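Javholm in shoulder season, ferry or bus? (and is the north side worth it)

Trip Planning > Islands & Coast
Page 1 of 1

saltyknees
Going to Javholm for six nights, first time. Ive read the two old threads but half the links are dead. Questions:

Ferry from Oris or the long bus over the bridge? Partner gets seasick. Not badly, but enough.

Stay in the harbor village or up at the north end near the lighthouse?

Is it warm enough to swim in August or is that wishful. We're from Minnesota so our bar is low.

Budget is okay but not silly. No car. Thanks all

pelican_dan
Ferry. Always the ferry. Bus is five hours of pine trees and one gas station with bad coffee. Ferry you get the cliffs coming in.

marrowbone22
Disagree w/ Dan, sorry. If partner gets seasick take the bus. That crossing goes sideways to the swell for the last hour and there is nowhere to hide. I did it once with a cold and once without and hated it both times. Bus has a bathroom and wifi that works until the bridge.

pelican_dan
It's one hour. Take a pill, sit low and in the middle, look at the horizon.

marrowbone22
You can't sit low AND look at the horizon Dan, the lower deck has no windows

pelican_dan
Fine. Sit in the middle of the upper deck.

Tianyou Kong
Real name because I forgot I could change it. Lived in Oris two years for work, went over most weekends in summer.

Swimming: yes in August. West beaches only. East side is deep right off the rocks and stays cold all year. West side is shallow for a long way out and warms up by afternoon. Mornings no.

Where to stay: harbor for a first visit. Bakery, the little grocery, the bus stop, all within a few minutes walk. North end is prettier but the last bus back leaves stupid early and then you are walking it in the dark. Six nights, maybe split it, four and two.

Tickets: I paid 319 for the two of us round trip on the ferry, that was with the cabin seats. Deck seats are cheaper. Don't know what it is now. Buy at the terminal, the website adds a fee.

saltyknees
This is great, thank you. Split stay is a good idea, hadn't thought of that. Whats at the north end besides the lighthouse?

Tianyou Kong
Lighthouse, a long gravel beach, one cafe that opens when it feels like it. The path along the top. That path is the reason to go. Takes a slow afternoon, bring water.

windward_jo
Counterpoint on the split stay. Moving your stuff mid trip with no car is a pain. We did it and lost most of a day waiting on a room. Stay harbor all six and day trip north twice. Get the first bus up, not the second, the second is full of tour groups off the Trustville boat.

Also we paid 939 for our week at the harbor guesthouse, breakfast included. Friend paid 687 for a place two streets back, no view, no breakfast, perfectly clean. View is of a parking lot and then the water so, you decide.

marrowbone22
+1 to no moving. Also the two streets back places are quieter. Harbor front gets the fish trucks at 5am

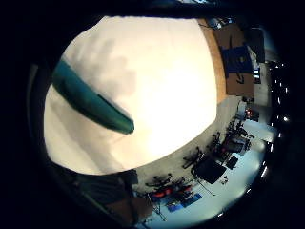 windward_jo
Fish trucks are real. Forgot about the fish trucks. Anyway packing, since you're carrying it all yourselves: layers, a windbreaker that really stops wind, shoes you can get wet. The gravel up north is murder on bare feet. Sunscreen too, it's breezy so you don't notice you're cooking. If either of you burns easy get a thin long sleeve swim top, that same blue-green as the glove finger in the picture would be my pick, easy to spot your person in gray water. Don't bring a beach umbrella. It will leave without you.

pelican_dan
Water shoes yes. Umbrella also yes, if you get the screw-in kind. Mine has survived three summers there.

windward_jo
On which beach?

pelican_dan
The one behind the campground

windward_jo
Dan that's the one beach with a dune in front of it

gullible_traveler
Jumping in with a question of my own, hope thats ok. Has anyone used the Beyene boat tours around the back of the island? They want 1232 for a private half day which seems nuts, but the shared one sells out. Are the sea caves worth it?

Tianyou Kong
Never did the private. Shared one I did twice and liked it. You only go in the caves if it's flat, otherwise they sit outside and point. Ask the morning of. Bring a sweater even if it's hot on the dock.

marrowbone22
Thought the caves were kind of a letdown tbh. Dark, smells like seals. The seals were good. You can see seals for free off the jetty at low tide though.

gullible_traveler
Lol ok. Free seals it is, maybe the shared boat if theres space

saltyknees
Update, talked it over. Bus out, ferry back, so if it goes wrong at least its at the end of the trip. Harbor all six nights, booked two streets back. Partner says thank you for the fish truck warning.

One last thing, cash or card over there?

Tianyou Kong
Card nearly everywhere. Cash for the north cafe and the bus. Small bills, driver wont break a big one.

pelican_dan
Should've done ferry both ways.

marrowbone22
DAN

windward_jo
Have fun salty. Get the cardamom rolls before 9, they run out. And post back about the water temp, we're thinking of going again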